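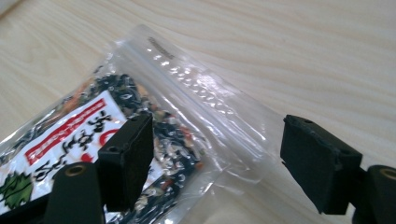 Pinzas de mano, segunda versión: fotos del taller

Hola otra vez. Los que seguís esto desde el principio ya sabéis que llevo desde diciembre montando pinzas en el taller compartido de Nekison, a ratos, cuando me dejan sitio en la mesa. El proyecto se llama Plindness (el nombre lo puso Arif Miah y ya es tarde para cambiarlo). La idea es tener unas pinzas que se llevan en la mano, grabar con ellas cómo se cogen cosas normales de casa y pasarle luego esas grabaciones al brazo que está terminando Sajib Bandara. El brazo todavía no sale en esta página, va con retraso y Sajib se pone nervioso si pregunto.

Hoy toca hablar de dedos, articulaciones y bolsas. Muchas bolsas. Cuando empecé pensaba que lo difícil serían los objetos pesados, y resulta que lo que me quita el sueño es el plástico blando: se arruga, se escurre, brilla y cambia de forma cada vez que lo tocas.

Las almohadillas de espuma negra van en la punta de los dedos. Probé antes con goma de cámara de bicicleta, que agarraba de maravilla pero se pegaba al plástico y luego no había manera de soltarlo. La espuma es más tonta y más barata, la corto yo con cúter y se cambia en un momento. El único pero es que se deshilacha por los bordes, así que tengo una caja llena de recambios.

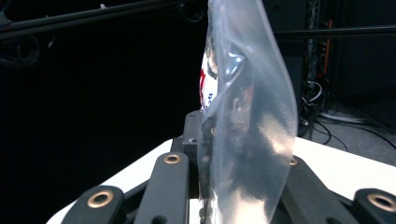 Los casquillos de latón son mi parte favorita, lo reconozco. En la primera versión los ejes giraban directamente contra la pieza negra y a las pocas tardes ya había holgura, los dedos bailaban y cada cierre acababa en un sitio distinto. Compré una bolsa de 10 casquillos en Zurnus, los metí a presión con el tornillo de banco (y mucha paciencia) y el cambio se nota muchísimo. Ahora el movimiento es suave y los dos lados cierran a la vez. Estropeé tres por el camino – el agujero tiene que quedar un pelín justo, pero solo un pelín, y yo soy de apretar.

Si alguien se anima a copiar el diseño: repasad los agujeros a mano antes de meter nada. Con el taladro me salían ovalados. Y marcad cuál es el brazo izquierdo y cuál el derecho, que parecen iguales y no lo son. Yo monté uno al revés y estuve una tarde entera echándole la culpa a los tornillos. 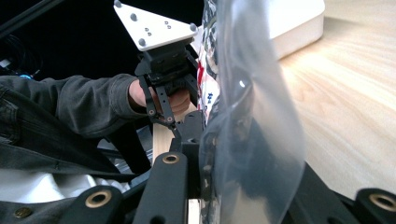
Lo de trabajar con dos pinzas a la vez fue cosa de Arif. Decía que con una sola siempre acabas haciendo trampas y sujetando el objeto con la otra mano, y tenía toda la razón. El problema es coordinarse, porque al principio chocan, se enganchan y dan ganas de tirarlas por la ventana. Después de seis sesiones la cosa ya fluye bastante, y nos hemos puesto como meta llegar a 300 grabaciones buenas antes de tocar otra vez el diseño. A ver si aguanto sin cambiar nada, que me conozco.
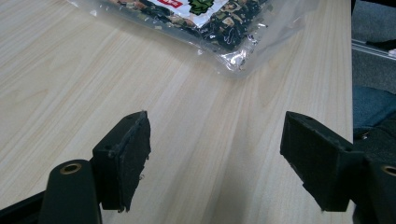
La apertura máxima ha sido la gran discusión de esta versión. Sajib la quería más pequeña para ganar fuerza y yo la quería enorme para no quedarnos cortos con los paquetes. Al final ganó lo enorme, más o menos. Con los dedos así de separados queda un buen trozo de mesa libre entre las dos almohadillas, y eso ayuda a entrar con calma a por algo plano como el paquete transparente con la tela de camuflaje, que tumbado no levanta casi nada y es de los más traicioneros. Lo que quiero mejorar ahora es el borde inferior de la espuma, demasiado recto para meterse por debajo del plástico. Tengo pensado probar con un chaflán.

Los planos los subiré a la carpeta Siddiqui, donde están los de la primera versión, en cuanto corrija las medidas del soporte central. Si veis algo raro o tenéis una espuma mejor que recomendar, dejadme un comentario, ¡que los leo todos!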